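Search this site
Search
Adex open day, Fovside

The Adex spring open day was on a Wednesday at the Fovside hall, 60 minutes by bus from the city. Doors opened at 10 am and I paid $16 for parking, which I could have skipped. The Akgül stand near the entrance had the longest line – mostly people after the free tote bags. Jument had the upstairs rooms, with some 160 chairs set out for the talks. I stayed for one on shelving and left before the questions.

3 comments 12 shares

The tabletop displays were at the back, in a carpeted room with a grey floor, and I liked it better there because it was quieter. One white table had a mix of kitchen and picnic things on it: a ketchup bottle lying on a round plate, a light green basket, a pair of black cups at the edge and a big black suitcase flat beside them. I had a coffee afterwards and caught the 3:40 bus home. 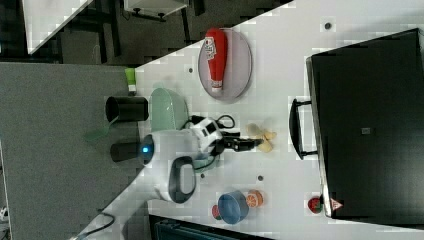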